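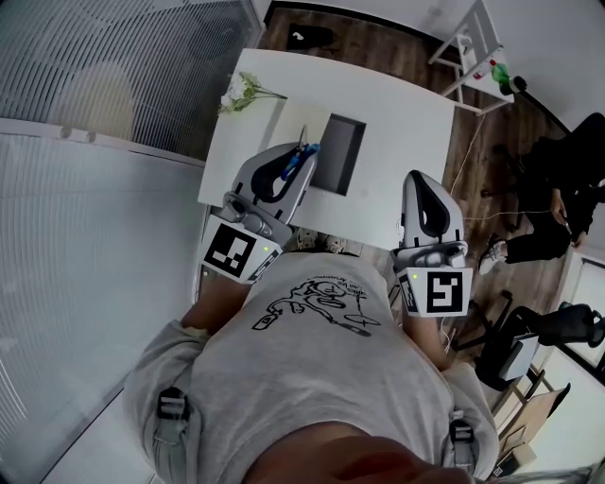
I had the budget done on a Tuesday, over one pot of coffee, and I was very pleased with myself. Two hand-held grippers, a harness to wear, a computer to store it all. Three lines on a spreadsheet! Then I showed it to Nestor Javier, who has been kitting out training rooms at Jullstead for years, and he asked what I'd put down for the table.

I hadn't put down anything for the table. I'd assumed we had tables (we did, all brown and wobbly). Nestor likes a plain white one, and he likes it paid for out of the same pot as the grippers so it doesn't wander off to the canteen. Then came trays, small tools to pick up, spare cables, somewhere to sit between turns. By lunchtime my tidy sheet had grown to 100 lines and I'd gone off coffee.

The grippers are still the big spend, of course. We had quotes from Rikix and Carrilho, and on paper they were hard to tell apart, so I'd urge you to ask for a loan pair before signing anything. Wear them for a whole morning. Squeeze them, pick up some pliers, put them in a tray, do it again until your wrists complain. Mine complained quite early on, and that told me more than the brochure did.

Ask about repairs too. Valter Leitão, who buys for Jornell, told me he'd budgeted nicely for the kit and then spent 4 weeks waiting for one replacement part, with everybody's wages still going out. He now keeps 2 spares of anything with a moving bit in it and wouldn't dream of ordering without them.

And do plan for people's time, which I'd left out altogether. Somebody has to wear the harness, and you'll want a second person in the room to swap the objects over and take the next turn. That was our largest line in the end, bigger than both grippers together.

We went with Carrilho, by the way. Delivery is due in September, and I've ordered the table.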